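Home-Built Grippers, Session 5: Linkages, Slop, and the Glass Problem
Notes by Divya Gounder for the Senano shared workshop course

Last session ended with everyone owning a gripper that opened. Closing is the subject of this one, and closing is where the trouble lives.

Parallel fingers

The fingers on our build stay parallel because each one rides on a four-bar linkage. If the two long bars match in length, pivot to pivot, the finger keeps its angle as it travels. If they don't, it slowly toes in, and you have built a pair of tweezers. Measure between hole centers. Do not measure the outside of the arm and subtract what feels right, as Ignacio Rivas did in November. He made two left arms this way and was very calm about it.

Tighten each pivot bolt until the arm stops wobbling, then back it off until the arm swings under its own weight. There is a narrow zone between those two conditions. You will pass through it several times before you learn to stop there.

Slop adds up. A little play at each joint becomes a lot of play at the fingertip, and the fingertip is the only part the glass cares about. Check it by holding the base still and pushing one tip sideways with a pencil. Write down how far it moves. Then fix the worst joint first, even if it's the one you can't reach.

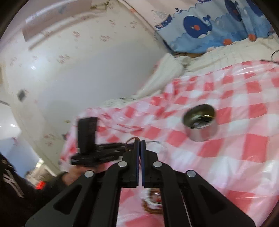

Pads matter more than motor strength. Bare plastic on glass slides, so the usual response is to squeeze harder, and the usual result is a trip for the dustpan. Put a thin strip of something grippy on the inner face of each finger and start with the lowest closing force your controller allows. Go up in steps of 5 until the object stays put when you lift it, then go up 2 more and leave it alone.

Wiring: leave a loop at every moving joint, long enough for the arm's full travel. A tight wire works beautifully until the first time you open the gripper all the way. Moataz Bouzid has offered to resolder up to 5 of these per term -- after that he starts charging in coffee.

Before next time

Run 110 open-close cycles with nothing in the fingers, then repeat the pencil test and compare it with your first reading. If a bolt has walked out, use thread locker (the removable kind, please).

Then try three objects from your own kitchen: one rigid, one slippery, one you wouldn't miss. Bring your notes, including the embarrassing ones. Pichit Ratanaporn has the spare pivot bolts in the drawer marked Vakell, under the drawer marked Bolts.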